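About Todiveck

Most packing companies will tell you they love boxes. We don't, particularly. A box is a cost, it takes up shelf space, and half the ones sold to small businesses are the wrong size for anything a small business ships. Todiveck started with that complaint and has stayed close to it.

Benjamín Iturra opened the shop after nine years of buying cartons for other people. He had sat through a lot of sales pitches. Double wall this, premium that, a special tape that cost twice as much and peeled just like the regular kind. He kept a notebook of claims and what came of them, and the notebook became our first price list, with most of the products crossed out.

What we do

We store, label and pack goods for small sellers who have run out of garage. You send us your stock, we put it in plain cardboard boxes with a label on each, and we ship it out when your orders come in. We also sell cartons, filler and tape to people who would prefer to do it themselves. If your product will travel fine in a padded envelope, we'll say so, and you can buy the envelope somewhere else.

We carry four carton sizes. We used to carry more. Customers asked for them, ordered them once, and went back to the medium.

What we don't believe

We don't believe in the "unboxing experience." Printed tissue paper is nice. So is getting your mug in one piece. If you want the tissue we'll fold it in, but we have yet to see a return rate go down on account of it.

We're also doubtful about the word "green" on packaging. Hatesetti, our main carton line, is plain tan board with no coating. That's all we'll claim for it. The Bensaid filler is shredded paper and it makes a mess, so please don't order it for anything with a zipper.

Labels get more of our attention than they probably deserve. Ours are small and white, they go on the side of the box where you can read them on a shelf, and they say what's inside. We tried color coding for one July. Two people on the crew couldn't agree on what orange meant and we went back to words.

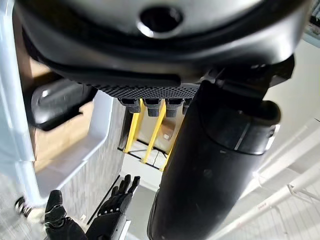

Minimums are low. You can start with one shelf, and you can leave with a month's notice. There's a contract, it fits on one page, and Benjamín wrote it himself after a lawyer sent him eleven. Over 1000 parcels went out in our busiest month so far. We don't expect that to impress a big warehouse, and we're not sure we want to be one.

People ask about Nullell, the stock list program we use. It's fine. It counts what comes in and what goes out, and when it disagrees with the shelf we believe the shelf.

Visits are by appointment. Bring one of your products and whatever you pack it in now, and we'll tell you if we can do any better. Sometimes we can't.

Page last updated Aug 22, 2021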